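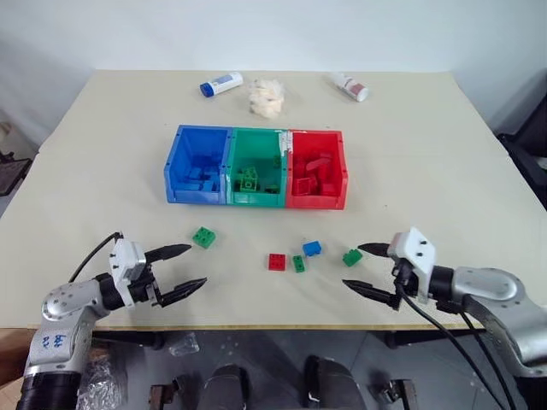
A reader in Ikville wrote to this page last month to ask why a robot should have to be shown the same small chore hundreds of times, when a child of four picks it up in an afternoon. The question reached the Drodgate laboratory in the week its staff finished the first part of a new collection of examples, and the laboratory has agreed to have its answer reported here.

The collection is named Etitz. It now holds 1674 recorded demonstrations of tabletop work, all of them made on two-armed machines guided by human operators. Sorting toy bricks by color into matching bins accounts for the largest share. The remainder covers folding cloths, closing lids and passing an object from one gripper to the other.

According to the laboratory, a learning system of this kind receives no written rules about bricks or bins. It is given the camera views and the recorded positions of both arms, moment by moment, and must work out from these what the operator was doing and what ought to come next. A child who sorts bricks already knows how to reach, how hard to squeeze and what to do when something slips. The system begins with none of that, and each recording supplies a little of it.

Variety matters as much as quantity. Operators are instructed to change the starting layout before every recording, so that bricks lie at different distances and angles and the choice of arm is not always the same. In early trials at Drodgate, a system trained on 400 demonstrations with tidy starting layouts did well on tidy tables and poorly on all others. Those recordings were kept, but they are labeled separately and will not be used alone again.

Household items unrelated to the task may also be left on the table. The system is expected to leave them where they are, and it can learn this only from recordings in which the operator did so.

Mistakes are handled under a written policy adopted in March. If an operator drops a brick and picks it up again, the recording is retained and marked as a recovery. If a brick goes into a bin of the wrong color and stays there, the recording is set aside for review. The laboratory had at first discarded both kinds. It changed course after finding that a system which had never seen a dropped brick would often carry on to the bin with an empty gripper and open it there.

Operators work in sessions of no more than 120 minutes, with a break at the halfway point. Fatigue shows in the data — movements become slower and the pauses before each grasp grow longer — and the system will copy those pauses as faithfully as anything else. New operators complete 10 practice runs before any of their work is admitted to the collection.

Drodgate's partner in the project, the engineering firm Ó Riain, maintains the arms and is responsible for calibrating the cameras before the first session of each day. The firm will also prepare a second station in Ikville, where the same tasks will be recorded under different lighting and on a table of another height. Recordings from the two sites will be stored in one format.

The laboratory intends to release part of Etitz to outside research groups once review of the set-aside recordings is complete. No fee will be charged for academic use. Applications from prospective operators at the Ikville station will be accepted from Monday, and no previous experience with robots is required.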